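### 4.2 Sticks, table, tray

Draft section, text as of 6/16/25. Still to merge with 4.1.

Skewers came up in the Wiltent interviews far more than we planned for. The protocol had a single line on them, under "small consumables," between toothpicks and twist ties. By the end of the January visits we had enough to split them out. So: own section. What follows covers how plain wooden skewers are stored, sorted and laid out before any food goes near them. Threading and cooking are in Section 5.

Setting first. Visits were made to 23 households in Pandiden and to one shared kitchen, Gollance, where people book a table by the hour and bring their own groceries. Households used whatever surface they had. Gollance has white tables and we kept to those for the sorting sessions. Pale stick on a white top is not the easiest thing to see, and several people said so. They spread the sticks on a dish towel first, a dark one if they had it. Others didn't bother and went by feel.

**Storage.** Opened packs are the problem. A new pack is a neat bundle and stays neat until the band or the bag goes. After that the sticks end up in a drawer, a jar, a tall glass, the gap beside the bread bin. Jar was the most common answer, drawer second. Drawer people complained more. Sticks work their way to the back, slide under the cutlery insert, jam the runner. Two households had sticks under the insert they had forgotten about, from a pack no longer in the house. Points up or points down in the jar? Strong feelings both ways. Points down keeps fingers safe but blunts the tips on a hard base, or so people believe; we did not test it. Points up means you can see at a glance which ones are split.

**Sorting.** For the table sessions we supplied the sticks ourselves. Sold under the Dervishi name, packs of 100, and we bought 500 in all, enough to cover every session with spares. Same length throughout, so length was never a reason to reject. Participants were asked to pull out any stick they wouldn't use and say why. No list of faults was given to them. Reasons were written down in thier own words and grouped later. Three groups came out of it:

- surface: fuzz, splinters, a rough patch you feel with the thumb
- shape: bent, bowed, thin at one end
- tip: blunt, broken, split up the grain

Surface was checked by hand, nearly always by drawing the stick between thumb and finger. Tip was checked by eye, or by a light press on the pad of the finger. Shape is the interesting one. Lying on the table a bowed stick often looks fine. It rolls over onto its flattest side and sits there. People who cared about straightness did one of two things: rolled it along the tabletop under a flat palm and watched for a wobble, or brought it up off the table and sighted along it. The rollers were quicker. The sighters threw out more.

Upright turned out to be worth its own note. With the stick vertical there's nothing pressing it flat, and both the run of the shaft and the bottom tip can be checked without turning it over (Figure 3). We used upright viewing as the reference check for the sorting sessions, after the participant had finished, on the kept pile and the rejected pile both. Slow. Better agreement between the two of us than rolling, though, and it does not depend on the table being level, which at least one of the household tables was not.

**Figure 3.** Skewer upright, lower tip clear at the bottom. White table and tray behind. 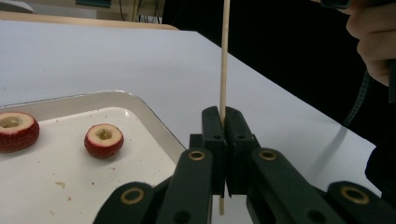 A bent one still goes through an onion, one participant told us when we went back over the rejected pile, and if the meat is cut in big pieces nobody will ever know it was bent. She would put all the bowed ones back. Her objection is fair and it changed how we report this. Straightness matters for some uses and not others, so a single "reject" figure mixes up two questions: is the stick faulty, and is it faulty for what you're making tonight. We now keep them apart. Rejections on surface and tip stood whatever the dish. Rejections on shape moved around a lot once we asked about the dish: much stricter for fruit and for small tomatoes, much looser for anything chunky.

It also made us go back to the notes on cooks who do not sort at all. We had these down as "no check." Wrong label. Most of them check while threading. Pick up a stick, start it into the first piece, and if it catches or bends, swap it. The bad stick goes to one side and gets used later for testing a cake, or tying up a seedling, or propping the kitchen window. Very few went in the trash. We have relabelled these cases "check in use."

**The tray.** Every session had a tray on the table. We put it there for the kept sticks and said so once at the start. What people did with it varied. Some used it as told. Some put the rejects in it and left the good ones on the bare table, and when asked said the good ones were the ones they wanted to reach. Makes sense. A raised rim stops sticks rolling off, which is the whole reason we picked that kind, but the same rim makes a thin stick awkward to pick up when it is lying tight against the side. You end up pressing on one end to lift the other. Participants with longer nails had less trouble. Participants in gloves had the most, and one tipped the lot back onto the table and carried on from there.

Position of the tray: left to the participant. Mostly it went on the side of the hand that wasn't picking up. A few started with it in front of them and moved it off to the side within the first handful or so. Nobody was asked to explain this and we don't want to make much of it. Width of the table probably matters more than handedness here, and we have no way to seperate the two with the tables we had.

**Soaking.** Asked about in every interview, not observed. People soak, or they used to soak, or their mother did. Times given ran from "while I chop" to overnight. The soakers sort before soaking, since fuzz is harder to feel on a wet stick; that was the one point they all agreed on. A baking tray came up as a soaking dish, also a loaf pan, also a vase. Long sticks in a short dish float up at one end and have to be weighed down with something, usually a spoon or a saucer.

**Leftovers.** What happens to the sorted good sticks at the end of a session tells you how they will be found next time. At home: back in the jar, mixed in with the unsorted ones. So the sorting is lost and gets done over. Only a couple of households kept the two apart, one with a rubber band and one with a separate glass. At Gollance the sticks are left on the shared shelf for whoever books next, and regulars there had stopped trusting the shelf and brought their own.

**Limits.** One product, one length, one round of visits. Households volunteered, so likely tidier than most, or at least more interested in drawers. Winter visits too, and people kept telling us that skewers are a summer thing and we should have come then. Probably right. The jar by the stove in January may be a different jar once the grill is out. Upright checks were done by the two authors only and we knew which pile each stick came from. A blind repeat is easy to do and should be done before anyone leans on the shape results. Notes on the split between surface and tip faults are in the appendix, including the handful of sticks that had both and which we counted under tip.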